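Grollholm Partner Offers: Set-up Guide

Section 4. Setting up a joint promotion

Read this section before you sign anything with a partner brand. It covers linking two accounts, building the voucher, setting limits and reading the first results. It assumes you have finished Section 3 and that your own customer list is already loaded.

A word on expectations. The sales pages for this product make joint offers sound like free money. They are a discount with two logos on it. Some bring in new customers, many just hand a price cut to people who were going to buy anyway, and the software can't tell you which kind you have unless you set it up to find out. Most of the steps below are about that.

4.1 Before you start

You will need:

Owner access to your Grollholm account (Editor access will let you get as far as step 6 and then stop you)
The partner's account code, which they can find under Profile
A written agreement on who pays for the discount
A holdout list, see 4.3

Caution: The written agreement is not stored or checked by Grollholm. If the two of you disagree later about who covers the cost of a voucher, the support desk will send you both back to your own paperwork.

4.2 Linking the two accounts

1. Open Partners and choose New Link.

2. Type in the partner's account code. Do not paste it from an email. Pasted codes often bring a blank space along at the end, and the error message you get ("Partner not active") sends people off looking for the wrong problem.

3. Choose what you will share. The default is Full Profile. Change it to Counts Only. The partner does not need your customers' names to run a voucher, whatever their account manager tells you.

4. Wait for the partner to accept. The link expires after 3 days and has to be made again from step 1.

5. When the status turns green, open the link and check that the sharing level still says Counts Only. In older versions it went back to the default if the partner edited their side first. The release notes say this has been fixed. Check it anyway.

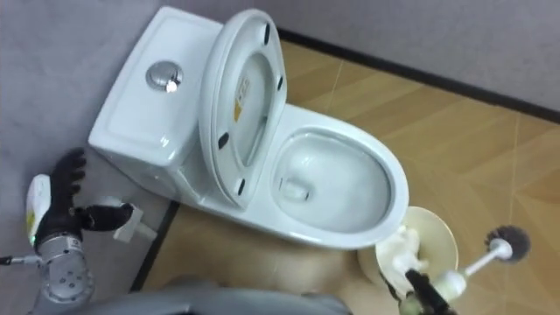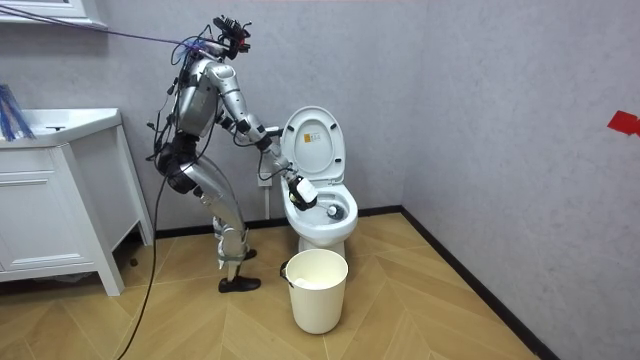
The same small bathroom in both: the toilet from overhead, and the silver robot leaning over it with a cleaning tool in the bowl.

6. Go to Offers, choose Joint Offer and pick the linked partner from the list. If the list is empty, you are signed in as an Editor.

7. Give the offer a plain internal name that will still make sense a year from now. "Stemen garden center, spring, money off" is fine. "Project Sunshine" is not.

8. Set the voucher type. There are two worth using. Single Use Code prints or sends a different code to every customer. Shared Code gives everybody the same word to type in. Shared codes are easier to put on packaging, and they also end up on coupon sites, usually before lunch on the first day.

9. Set the cap. The field is blank by default, and blank means no limit. Put a number in it.

Note: The cap counts vouchers redeemed. It does not count vouchers issued. If you issue far more than you can honor, the late ones will be turned down at the register and your staff will be the ones hearing about it.

10. Save the offer as a draft. Do not press Publish yet.

4.3 Building a holdout list

A holdout is a group of your regular customers who do not get the offer. Comparing them with the ones who did is the only way this product has of showing whether the promotion changed what anyone bought.

1. Open Audiences and choose Split.

2. Pick Random. The other choice, Smart Split, leaves out the customers it thinks are least likely to respond, which makes every campaign look like a success.

3. Set the size. Curevgate, a chain of bowling alleys that ran an offer with a snack brand in February, held back 278 members. That was enough to show that the voucher had moved visits from weekends to weekdays and added very few new ones. The dashboard had been calling the same campaign a strong performer.

4. Lock the list. An unlocked holdout refreshes overnight and is useless by morning.

Caution: Your partner may ask you to drop the holdout so that more people see their logo. It is your list. Nothing in the joint offer terms requires you to give it up.

4.4 Test and publish

1. Send a test voucher to yourself and one to somebody at the partner.

2. Redeem both at a real till or checkout. The Preview button only shows the artwork — it does not test the code.

3. Try to redeem the same single use code again. It should fail. If it goes through, your till connection is set to Offline First, and you need to change this under Devices.

4. Return to the draft and press Publish.

4.5 Reading the first report

The first report arrives the next morning at 6:00 and leads with a figure called Reach. Ignore it. Reach counts a person once for each brand, so a customer on both lists is counted as two.

Scroll down to Redemptions and then to Compare With Holdout. In a trial run by Camenzind, a coffee supplier, the report showed 477 redemptions and a Partner Value score in the top band. The comparison table, one screen lower, showed hardly any difference in spending between the two groups.

If the comparison table is missing, the holdout was not locked. It can't be rebuilt after the offer has gone live. Let the offer run to its cap, treat the results as unproven, and start again at 4.3 for the next one.

To end an offer early, see Section 5. Both partners have to confirm.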